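Lilier — Messdaten aus dem Smart-Metering-Versuch Hikau

Stand: 24. Oktober 2019

Lilier ist ein kleiner Datensatz mit Stromverbrauchswerten aus der Siedlung Hikau. Er enthält die Lastgänge von 653 Haushalten, aufgenommen über 9 Monate. Die Zähler senden per Funk an ein Gateway vom Typ Farquharson, von dort gehen die Werte einmal pro Nacht an den Server in Ivamthorpe.

Jede Datei gehört zu einem Zähler und hat 6 Spalten: Zähler-ID, Zeitstempel (UTC), Wirkleistung, Spannung, Signalstärke und Status. Das Trennzeichen ist Semikolon, die Dezimalstelle wird mit Punkt geschrieben. 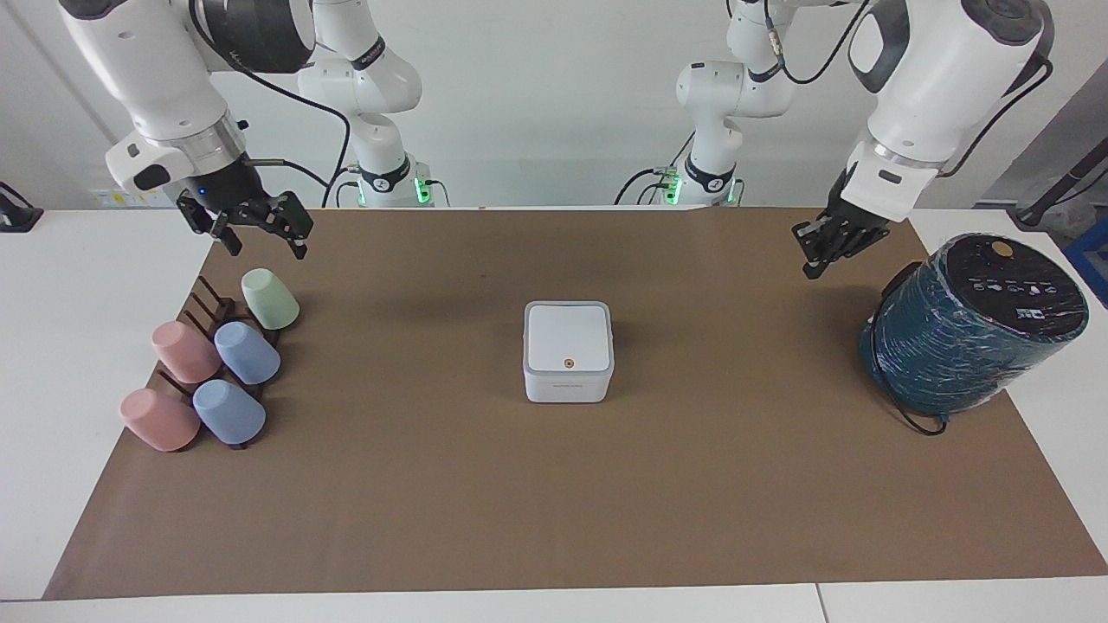

Fehlende Werte sind leer gelassen und nicht interpoliert. Bitte beachten Sie, dass im Januar das Gateway zweimal neu gestartet wurde — in dieser Zeit fehlen bei einzelnen Zählern bis zu 700 Zeilen. Wer Tagessummen bildet, soll diese Tage vorher ausschließen.

Die Zähler-IDs sind zufällig vergeben, Adressen sind nicht enthalten. Die Nutzung für Forschung und Lehre ist frei, für kommerzielle Marktberichte bitten wir um eine kurze Anfrage.

Kommentare

zaehlwerk: Ist die Wirkleistung in W oder in kW? Im Text finde ich es nicht.

Autor: In W. Ich werde es bei den Spalten ergänzen, danke für den Hinweis.

nordlast: Beim Einlesen mit Komma als Dezimalzeichen kommt nur Unsinn heraus, also bitte die Einstellung prüfen. Kommt noch eine Version mit Gasverbrauch?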